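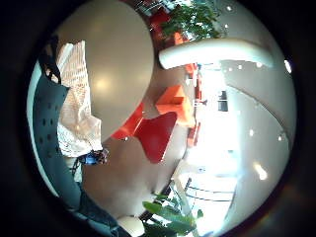
Keeping fabric from sliding off a round table with a smooth top

Posted in Furniture & Interiors > Common rooms and lounges

Canan Kahraman
3/20/18

I look after the furniture in a shared lounge with a large window along one side. Most of the seating is red, with an orange cube ottoman, and the tables are round with a smooth beige top. The finish has a slight sheen. People use one of these tables for folding and hand sewing, and anything thin laid near the rim slides to the floor. White cotton is the worst. Once a third of a sheet hangs over the edge, the rest follows.

The table is 30 inches high and 68 inches across. I checked it with a level and it is flat in both directions, so slope is not the cause. I have tried:

A rubber-backed placemat. It holds, but it only covers a small area and leaves a gray mark.
A cotton tablecloth. It slides along with whatever is on top of it.
Furniture polish remover. No change that I could measure.

I do not want to glue anything down. The table goes back to normal use in the evening. The maker is Dasora and the care sheet only says "wipe with a damp cloth." Is there a removable surface that grips fabric and does not mark the finish? A second problem, if anyone has an opinion: the window side of the top throws enough glare that white thread on white cloth is hard to see.

Güven Aksoy

Use a heavier cloth.

Zbigniew Rutkowska

A heavier cloth will not help if the underside is smooth. The friction that matters is between the bottom layer and the table, and after that between the work and the top layer. You need both, and your tablecloth only gives you the second.

What works on a hard finish is two layers. The bottom one is an open-weave non-slip underlay, the kind sold for rugs, in the natural rubber or felt version. Avoid the cheap foamed PVC type. PVC contains plasticizer, and plasticizer moves into lacquers and some laminates over time. Your gray mark may be that, or it may be carbon from black rubber. Try a white eraser on it first. If the mark comes off on the eraser it was only sitting on the surface. If it stays, the finish has been affected and cleaning will not bring it back.

The top layer is plain wool felt or brushed cotton flannel, cut 2 inches short of the rim all the way around. Do not let it hang over. An overhanging cloth gets caught by sleeves and knees, and it puts you back where you started. Cotton grips flannel well enough that you can leave a fair amount of it over the edge.

To cut a true circle of that size, fold the felt in quarters, pin a string at the folded corner and swing it with a piece of chalk on the other end. String length is half the table diameter minus the margin, so 32 inches for yours. Cut outside the chalk line and trim after a trial fit. You will need felt at least 64 inches wide. Narrower felt can be joined with a flat zigzag seam. Do not overlap the join, as the ridge shows up under a pressing cloth and under anything you try to mark with a ruler.

Roll the layers for storage — folding leaves creases in the underlay that take weeks to relax.

On glare: the felt fixes most of it. Choose mid gray or dull green, not white. If there is still a reflection, move the chair so that the window is to one side of you. For right-handed sewing that means light from the left. Facing the window is the worst position, followed by having it directly behind you, where your own shadow falls on the work.

Kevser Baysal

Agree with Zbigniew on PVC. I ruined a lacquered tabletop that way in July, during a hot spell, with an underlay that had been left on for the whole month. Heat from a sunny window speeds it up. Whatever you buy, take it off every evening and test a small piece on the underside of the top first.

If you don't want to cut anything, sewing weights on the cloth also work. Flat steel washers wrapped in ribbon are cheap. They get lost.

Canan Kahraman

The eraser took off most of the mark. A faint ring remains near the rim. I have ordered a natural rubber underlay and gray felt, and will check whether the ring is in the finish before I put either of them on the table.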